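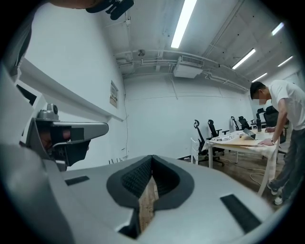
Mur blanc, sol en bois clair.

Tondoritz, borne de don sans contact
Temps de lecture : 2 min

Pour galas, courses solidaires, collectes au profit de la recherche médicale. Le donateur choisit un montant, pose sa carte, fini. Reçu fiscal par mail si l'adresse est saisie. Trois montants préréglés, modifiables depuis l'espace asso. Montant libre possible aussi, à activer avant l'événement (pas pendant, ça redémarre la borne).

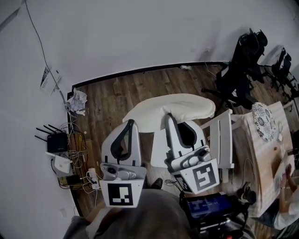 Autonomie : plus de 30 heures en veille, moins en usage continu, prévoir le chargeur. Connexion wifi ou carte SIM, non fournie. Pas de réseau ? Les dons sont gardés en mémoire puis envoyés au retour de la connexion. Export des dons en CSV, compatible avec le logiciel donateurs Hollis.
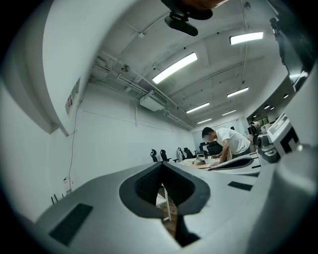

La borne se fixe sur pied ou se pose à plat, les deux supports sont dans la boite. Socle antidérapant. Prévoir un appui stable. Pour une table à pieds fins, comme le pied blanc qu'on aperçoit sur la photo, prendre plutôt le support plat, plus bas. Câble à passer derrière.

Location ou achat, dégressif dès 3 bornes. Livraison par Prurkton, retrait possible au dépôt de Tandidthorpe. Nouveaux tarifs location depuis juillet, devis sur demande. Visuel d'accueil à vos couleurs : envoyer le logo en PNG, pas dans un fichier Word svp. Questions techniques, demandez Gil-soo Hwang, il répond vite sauf les jours de collecte evidemment.

Contact | © Prurkton | Haut de page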